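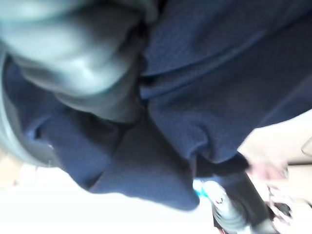 Week five of looking after the laundry cell and I'm still not sold. Some notes for anyone about to sign for one of these.

Ours is the Muvwood two-arm unit. The sales page makes it sound like you roll it up to a washer and go get a sandwich. You don't. There's a morning routine, and if you skip it you pay for it by lunch.

First job is the wrists. Everything that matters on this machine hangs off a strap around each wrist, and straps creep. I put a paint-pen line across the strap and the shell so I can see if it has moved. The left one had moved again this morning. Of course it had.

If the strap slips even a little, the wrist view no longer matches what the arm thinks it's doing. The software will not tell you. It will report a healthy calibration and then close the fingers next to the cloth.

Sornell's setup guide says to recalibrate every 125 cycles. I'd love to know whose cloth they ran for those cycles. With towels I'm redoing it at 90, and I've started doing it sooner if we've been handling anything fleecy.

Lint. Let me talk about lint. It gets into the finger joints and packs down like felt. Wiping the outside does nothing. You have to curl each finger all the way in, hold it there, and go at the back of the knuckle with a dry brush. Compressed air pushes it deeper, ask me how I know.

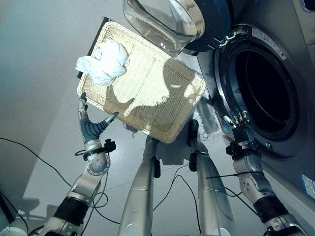
Also, dark fabric. White towels, fine, it finds the edge most of the time. Navy anything and it starts guessing. The folds all go to black and it can't pick a corner. Support told me to "improve ambient lighting." I improved it. Now I have glare and the same problem.

Cables. I have asked twice for a proper overhead drop and been told the floor run is "temporary." My fix so far is a loop of slack at each arm and a walk around the whole thing before I enable the motors. Takes a minute. I've caught a cable under a foot more than once.

Washer position matters more than the brochure lets on. Ours walks on spin, like every washer ever made. So I taped its feet to the floor plan, meaning I stuck tape on the floor and I shove it back to the tape. That's the state of the art over here.

Someone asked about spare parts. The palm wrap is a wear item, which I learned from an invoice. Replacement set from Condori was 1,195 with shipping. For grip material! I now rotate the old ones left to right and get a bit more life out of them.

The "self-check" at startup passes with a loose wrist bracket. I tested this on purpose, backed the screw off two turns, green light across the board. So what is it checking?

To be fair to it, the shoulder joints have been no trouble at all and the hands are easier to open up than the old Grirnia gripper we had. Four screws and the cover's off. Whoever designed that part has held a screwdriver.

Would I buy it again with my own money? No. Ask me in May, after the new firmware that's supposed to fix the dark fabric thing. I've heard that one before.

Current list: new strap on the left wrist, brush out both hands, re-tape the washer, email about the cable drop a third time.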